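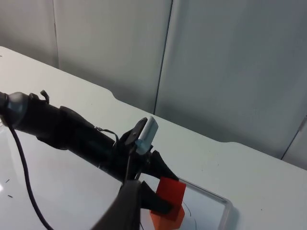
Blocks, Blocks and More Blocks

Welcome to the block page! I've been promising this one since July, when I posted a couple of snapshots of the back room and got more mail about the toys than about anything I've ever said on purpose. So I've gathered up the sets, the table, the bins and a few things we've built, and put them in something like an order. Click through at your own speed, or skip to the towers if that's what you came for (my nephew did, and he's a grown man).

A little background for new visitors. I started collecting building blocks by accident, with one box of my own from childhood and one from a yard sale. Then friends began dropping them off. My rule is that everything here gets played with, so if you're looking for mint boxes with the seals on, you'll be sad. Mine have dents.

THE TABLE

White top, and I'm never going back. We used to build on a brown dining table with a big grain running through it, and half the blocks disappeared into it the minute you looked away. On white, a red block just about shouts at you. Colors look cleaner, shadows are easy to see, and when you're trying to get an edge lined up you can tell right away if you're crooked.

It does show every smudge. I wipe it down with a damp cloth and a drop of dish soap, then dry it with an old T-shirt, and it gets the same treatment again before supper if there's been jam.

THE REDS

Everyone has a favorite color and mine is red, so these get their own spot. I have reds from every set I own and no two sets agree about what red is. One leans orange, one is close to brick, and one is the exact shade of the tricycle I had when I was five. I sorted them from lightest to darkest one rainy afternoon and then a certain guest built a garage out of them.

If you're starting out with a young child, a handful of reds on a light table is a lovely beginning. Pick one up, put it down, pick it up again. You would be amazed how long that can last.

THE HUTCHINS BOX

My oldest set, and the one from my own childhood. Hutchins was the name on the lid, or what's left of the lid. Mostly plain cubes and bricks, four columns, and one arch that has been glued twice. My mother kept it under the stairs next to the vacuum cleaner for years and it still smells faintly of that closet, which I wouldn't change for anything.

The corners are worn round from handling. They make terrible tall towers and very good walls.

THE RAVANOS

These came from Leilani Van Dusen, who was clearing out her playroom and drove them over in the back seat with the seat belt on. Three big bags! Ravano made a longer brick than most people, and it took me a week to get used to them. They bridge a gap beautifully - you can span two Hutchins columns with one piece and still have room to park a car underneath.

Leilani wants it on record that the bite marks were from the dog.

THE STINAU HALF SET

I say half because that's what I've got. The yard sale lady was sure the rest was in her attic and promised to call. It's been a while. Still, what a nice half! Stinau blocks are a touch heavier than the others and they sit down with a good solid clunk. I use them for bottom rows and for anything a small person is likely to lean on.

If you have the other half, or any of it, please write. I'm especially after the triangles.

THE SKULAR PIECES

Skular is the one people either remember fondly or have never heard of. The pieces are a hair smaller than the rest, not enough to notice in your hand, but stack seven of them next to seven of anything else and there's a step at the top big enough to ruin a roof. I found this out the hard way with a barn.

They live in their own bin now, with a label. The label gets ignored.

THE BINS

Speaking of which. I've tried sorting by color, by shape, by size and by set, and I have opinions about all four. Color looks the prettiest on a shelf and is nearly useless when you need an arch in a hurry. Shape is the best for serious building. Set is what I do now, mostly for my own peace of mind, with one extra bin marked "visiting" for anything I can't place.

Shallow bins, please! With a deep one you end up dumping the whole thing on the floor every time. I like something you can see the bottom of without much digging, and no lids, or the lids will just wander off and become sleds for stuffed animals.

THE GREAT COUNT

I counted everything in spring and came up with 364 blocks. I counted again after the grandchildren went home and got 348. We've since found two in a rain boot and one in the piano bench, so I have hopes for the others. The couch has been checked. The couch has been checked twice.

WASHING DAY

Folks ask about this more than anything, so let me tell you what I do. Painted blocks get wiped, never soaked. Warm water, a little soap, wring the cloth until it hardly drips, then go over each one and stand it on a towel with some space around it. I turn them after lunch and leave them overnight. I did once put a whole bagful of old painted ones in the sink and went to answer the phone, and those are now what I call the pastel collection.

Crayon comes off most of them with a dab of baking soda on a fingertip. Ballpoint doesn't, and I've stopped trying.

THE FIRST TOWER

Tobias Abernathy from up the road holds the house record, and he'd like you all to know it. He builds with one hand in his pocket, which drives me up the wall. His method, as far as I can work out, is to go very slowly for the first few rows, squat down to eye level with the table, nudge one block the tiniest bit, and then go like a train.

He used the Stinaus for the base and the Ravanos crosswise every few rows. It stood all through coffee and went over when the back door shut.

THE VILLAGE

A group effort, built over almost 4 days and left up as long as we could stand to eat in the kitchen. There's a church, a bakery, a very small post office and a street of row houses, each by a different person, and you can tell. Leilani's has a porch. Mine has no door, and I've heard plenty about it.

The street was laid out with masking tape first, and I do recommend this if you've got more than two builders. It saves a lot of talk about property lines. Peel the tape up the same week, though. I left ours and had to go at the sticky bits with cooking oil.

THE BRIDGE THAT WOULDN'T

I'm including it for fairness. We wanted a true arch, no glue, nothing holding it up, and we wanted it wide enough for the toy bus. Folded dish towels underneath while you build, that was the plan, then slide them out. Well, the towels came out and so did everything else. Tried it again with thinner towels. Tried it with a cereal box. It's still on the list, and if anyone has managed this with mixed sets I'd love to hear how you cut your supports.

A FEW GAMES WE PLAY

Copycat is the easiest. One person builds something with five or six blocks, the other person copies it, and then you swap. Put a cookbook up between you if you want to make it harder and have the builder describe it out loud. "On top of the red one, no, the other way" is about the sum of it in this house, and it gets very loud.

Quiet Hands is for the end of the day. You take turns setting one block on the pile as softly as you can, and if anybody hears it, you start over. I've had a room full of six-year-olds holding their breath over this one.

Then there's Take Away, where you build it up first and pull out one block at a time. Choose the rug for that and not the table, or you'll be fishing pieces out from under the radiator with a yardstick like me.

WISH LIST

Stinau triangles, as mentioned. A Hutchins lid in any shape. More long pieces of any make, since the Ravanos are always the first to run out. I'm happy to trade - I have far too many half-rounds, and a whole shoebox of little green cylinders that don't seem to belong to anything. Somebody's grandmother's, maybe? If they look familiar to you, tell me what they are and I'll mail you some.

I'll be adding to the page when the barn gets rebuilt, this time with the Skulars kept well out of it. Comments are open underneath, and please send me your own towers, fallen ones included.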